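Cups, trays and a very good table: notes from the refreshment corner

If you came through Siltitz for the November open house, thank you! The door tally finished at 2,454 for the whole run, and I think a fair share of you stopped at the refreshment corner at least once. I had the job of looking after it, and I've been asked to write up how we set it up. I would have done it even if I hadn't been asked, so settle in.

First, the table. For years we used a pair of folding tables pushed end to end, with a gap down the middle that swallowed teaspoons. This time we had the pale beige one from the Jernska room, the one with the rounded edge, and what a difference it makes. People drift past a curved edge so easily. They come up to it from any direction, set something down, turn and go, and you don't get the pileup at the corner. It's also light enough in color that you spot a crumb from across the room and can go after it with a cloth (I went after a lot of crumbs).

Then the trays. I'm a convert. The dark ones with a raised rim are the best thing we bought all year, and I say that knowing we also bought the new urn. Put a plain tan cup on a dark tray and it looks like you meant it. More to the point, the rim catches the drips, and at closing time you lift the tray, tip it over the sink and wipe it once. Last year I was still scrubbing rings off the tabletop at 9 p.m.

Two cups to a tray felt stingy at first. We tried loading them up, and it looked generous, but everyone's sleeves kept catching on the front row. With just a couple standing there and plenty of bare tray around them, people took one without stopping their conversation, and we topped up from behind. It does mean more trips. Wear comfortable shoes.

On the cups themselves: we ordered 2,000 and the boxes from Ciobanu came in sleeves of 16, so whoever is doing the arithmetic next year should start from that number and save themselves a headache. They're the tall tapered kind with a rolled rim, and I like them a lot. They stand up well, and the color goes with everything. My one complaint is that they nest so tightly you have to twist to get them apart. Do the twisting in the back before the doors open, a dozen at a time, and your thumbs will thank you.

A few smaller things I want on record before I forget. Keep one spare tray under the table. Put the trash can where people finish their drink, which was over by the Valtel display and nowhere near us. Fill the urn at 8 in the morning, well before you think you need to. And the sign saying "please take one" can go, everybody already knows what a cup is for.

The table and trays in use:

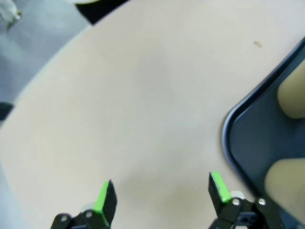
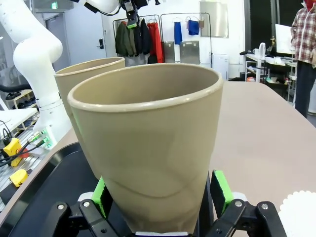
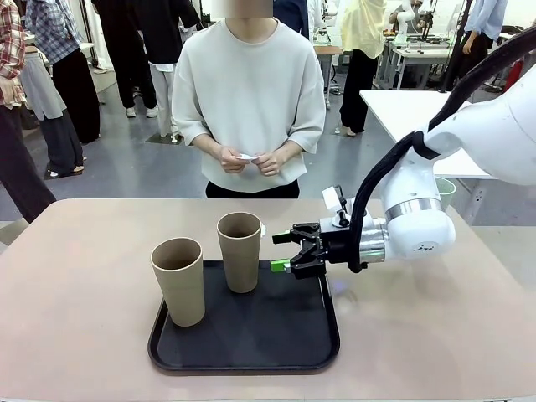

We had 12 trays in all by the end, counting the ones we borrowed, and I'd happily have used more. If we do order again, I'd stick with the same shape and get every one of them with the raised rim. The flat ones we had left over from the spring went back in the cupboard by lunchtime and can stay there as far as I'm concerned.

The other thing I'd love for next time is a second station at the far end of the hall. The line was never bad, but it did bunch up between talks, and there's a nice open stretch of floor by the back wall that would take a small table easily. Cold drinks at that one, maybe, and hot at ours. If you have a table with a rounded edge that you could lend us for the run, please let the office know. Same goes for anyone who'd like a shift pouring. It's a cheerful spot to stand, you see absolutely everyone, and you get first pick of the cookies.

Leftover sleeves of cups are on the bottom shelf in the storeroom, next to the napkins. Help yourselves for meetings, but please leave the unopened box for the winter social.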